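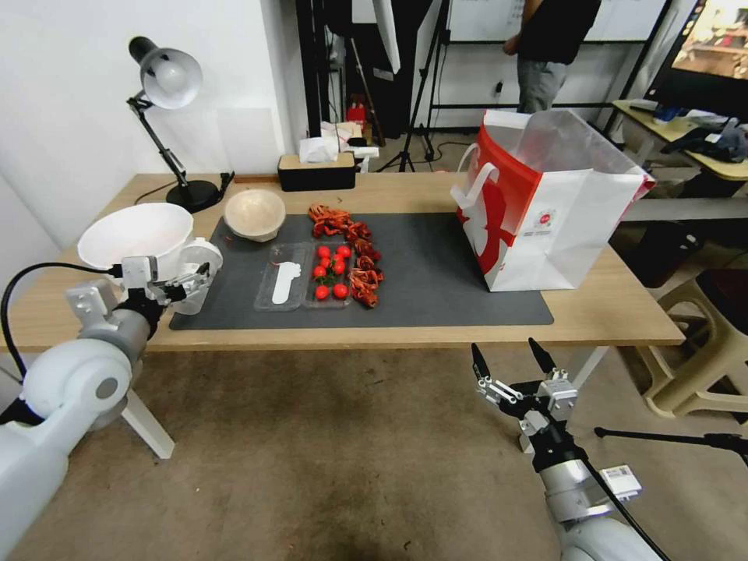 Kellard is a two-armed robot that sets a table slowly, and this folder is what it has learned so far. We built it in a shared workshop over one long winter, starting in December, with more zip ties than the drawings called for. The tasks are all food and dishes: the left gripper takes hold of a big white bowl, the tray has a spoon on one side and cherry tomatoes on the other, and the crayfish get no say in it.

What you get
1047 episodes, one folder each. Joint positions for both arms, gripper opening, head camera video and a one-line task note. Almost 500 of the notes were typed by Arsen Didenko, who spells "gripper" three ways. Search for all of them.

Known problems
The left wrist drifts after 60 minutes of running. Restart it.
Episodes tagged "idow" use the old finger pads and drop things more often. We kept the drops.
Lighting changes whenever someone wants the lamp.

Setup
Unpack, run check.py, read the warnings. Warning 69 is harmless. The others mean it.

License
Free for any use, including ones we'd find silly. Send fixes to Inna Moroz, who merges on Sundays if the laser cutter is busy.

Last updated May 31, 2020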